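Composing a Score for a Silent Short: Project Report
Edeltraud Wiegand and Cinzia Villa
December 18, 2025

1. Background

Our project was to write and record original music for Hirnik, a silent short film made by last year's directing class. The film runs 562 seconds and had no music when we received it. Cinzia wrote the themes. Edeltraud handled the recording and the mix.

2. Spotting the film

We watched the film together in July and marked where music should start and stop. Our first plan had music under almost every shot. After a test viewing we cut it back to 376 seconds in total – the mine shaft section now plays with only a low drone, and the walk home has nothing at all.

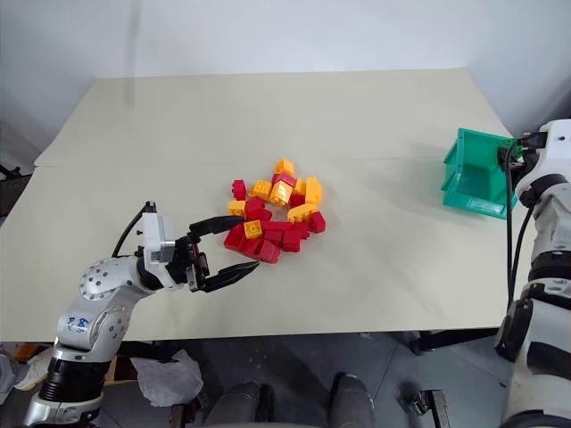
3. Writing and recording

The main theme is in D minor at 90 beats per minute. It is played by viola first and returns on piano near the end. We wrote 19 cues and dropped a few that repeated the same idea. The viola parts were recorded in the small practice room, with one microphone placed at head height. Room noise was a problem on the quiet cues, so we recorded those again in the evening.

4. Problems

The director changed the ending after we had finished it. The new cut was shorter, and the last cue no longer matched the door closing. We removed two bars and slowed the final chord. The join can still be heard on headphones – we would rewrite the cue if we had another week.

5. Files submitted

Full score (PDF), stereo mix, separate viola and piano tracks, cue sheet with start and end times.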